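Shallow trays or deep bins on the roller racking?
Print this thread | E-mail this thread

stores_lead_71
Members are asked for their views on the following matter. Our site is reviewing the containers used on its gravity roller racking. At present both tiers hold deep blue bins with ribbed walls, supplied through Zarkley. A proposal has been made to replace those on the upper tier with shallow trays, as pickers of shorter stature have difficulty reaching the bottom of a deep bin at that height. The lower tier would remain as it is. I should be grateful for comments before the proposal is submitted in May.

Grukura_Ops
We considered the same question and decided in favour of the trays. Items are easier to see and to lift out. It should be noted that capacity per lane falls considerably, and the replenishment timetable must be amended accordingly. We now refill at 8 and again at 2.

bilgin.racking
I must respectfully disagree with the previous contributor. A second daily refill is a significant cost and ought to appear in any proposal. A deep bin placed at an angle, with its open side towards the picker, answers the question of reach without loss of capacity. The supplier should be asked for tilted lanes before any containers are purchased.

stores_lead_71
I thank both members. Tilted lanes were quoted for last year. The price was not approved.

Pilov Handling
May I ask what is stored? Flat packets and small boxes behave very differently from rounded goods. Our guidance to customers is that nothing which can roll should be placed loose in a shallow tray, as the tray will stop abruptly at the end of the lane and the contents will continue.

stores_lead_71
The stock is mixed. A number of the lines are cylindrical and are kept standing on end.

Grukura_Ops
We also hold cylindrical goods and have not found this to be a difficulty, provided that the base is flat and the tray is not overfilled. I attach a view of the upper level, with one such item in its tray and the deeper bins on either side.
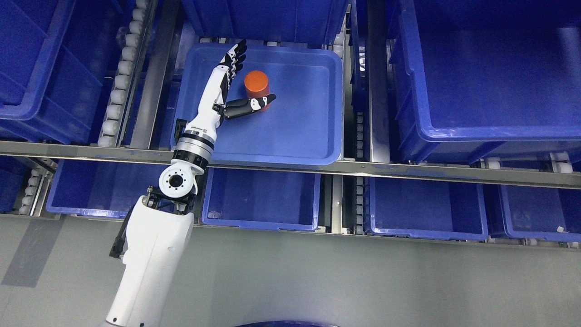
The arrangement of mixed depths has been retained deliberately. Fast-moving lines are assigned to trays and bulk lines to bins, and the label on the rail is changed whenever a line is reassigned. Staff were given 12 working days to comment on the layout, and the only objection received concerned the height of the labels.

bilgin.racking
I accept that mixed depths may be workable. I do not accept that they are preferable. Containers of two sizes will not stack together when empty, and separate floor space must be set aside for each.

Pilov Handling
That is correct. I would add that empties should be returned by a separate lane wherever the racking permits.

stores_lead_71
The point regarding floor space had not been considered and will be entered in the proposal. I intend to request a trial of trays on one bay only. Could Grukura_Ops confirm whether dividers are fitted in the trays?

Grukura_Ops
Dividers are fitted for small packets only. They were removed for all other lines at the request of the pickers.

Print this thread | E-mail this thread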